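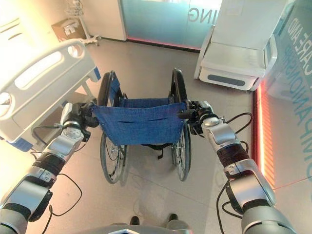 Slide 1. Both grippers on the push handles, bed on the left.

Speaker notes, student project talk, October 1, 2022
Speaker: Edvin Lindqvist
Project name: Sandirar

Leave slide 1 up while people find seats. Start when the door closes.

OPENING

Good morning. I'm Edvin, and I'm speaking for the Sandirar team. We're a final-year project group, and our job was to get a two-armed robot to take hold of an ordinary folding wheelchair and move it away from the side of a bed. The chair is empty for everything we do. Our ethics approval doesn't cover a person sitting in it and we never asked for that.

(Point to the handles.) Each arm takes one push handle. The chair faces away from the robot, so the robot works from where a porter or a family member would stand. The camera looks over the backrest and down onto the seat, and that's the view our operators drive from.

WHY A WHEELCHAIR

We started in January with a different task, folding towels. Three of us had done it in a previous unit and we were bored with it. Our supervisor suggested something with wheels. A wheelchair is harder than it looks for two reasons.

First, the two arms are tied together through the chair. If the left arm pulls back 18 millimetres more than the right, the chair turns whether you wanted it to or not.

Second, the front castors. They swivel, and they remember the last direction they were going. The first bit of any push is spent swinging them around. The operator feels this as a sideways kick. A person pushing a chair corrects for it without thinking.

(Pause here. Someone usually asks about the brakes. Brakes are off for every run, set by hand before we start.)

HOW WE RAN IT

We collected 466 runs. Each run has the same stages: reach, close the grippers, pull back, turn, stop, let go. An operator does it by remote control and we record the joint positions and the camera view. We then train a policy on those recordings. The software underneath is called Hinov and was written by the group before us. We changed the part that keeps the two arms in step and left the rest alone.

The room is set up as a care room. Look at how close the left gripper is to the bed's side rail. That gap was our biggest problem in the first month. We could have shifted the bed over, and for a week we did, but the policy we trained that week was no good once the bed went back. We threw those runs out and they aren't in the 466.

Lighting was the other one. The side rail is white and it washes out on the left of the camera view. There are also red light strips at floor level, along the glass door and beside the glass panel on the right, and they reflect off the tiles. An early version of our floor detection treated the reflection as an edge and stopped short of it. We ended up masking strong reds, a bit crude, but it has held.

The backrest fabric is dark blue. It gave us a clean outline against the pale tiles, so we used the backrest to find the chair and then worked up to the handles from there. Going straight for the handles was less reliable. They're small, and the grippers cover them as soon as they get near.

RESULTS

We did 100 test runs with the trained policy after collection finished. It failed on 11 of them. I'll go through what failed, because I think that's more useful to the teams coming after us.

Most of the failures were the right gripper closing too early, so the fingers caught the end of the handle and slipped off during the pull. A few were castor kicks that pushed the chair toward the bed and tripped our force limit. One was my fault. I'd left a brake on.

The force limit worked every time it was needed. We set it low on purpose and we'd set it there again.

(If running late, skip to WHAT'S NEXT.)

CABLES

Short one. You can see the black cables running beside the arms. They need enough slack for the full reach, and with too much slack they can swing in and catch a wheel rim. We retied them more often than anything else on the project. If you're planning something similar, put a cable check on your start-up sheet. Ours is on the Giltulen page with the rest of our paperwork, and you're welcome to copy it.

WHAT'S NEXT

The next group has three jobs from us. Unfold the chair from flat. Handle a chair that isn't square to the robot at the start. Work with a second model of chair, which has thicker handles and will probably need new finger pads.

We'd also like to get the start-up time down. Homing both arms and checking the cameras takes long enough that a one-hour booking gives you very little data. Book the double slot.

THANKS

Thank the Solberg workshop for machining the finger pads, twice. Thank the nursing students who showed us how to approach a bed properly. Five minutes for questions, then hand the clicker to the next team.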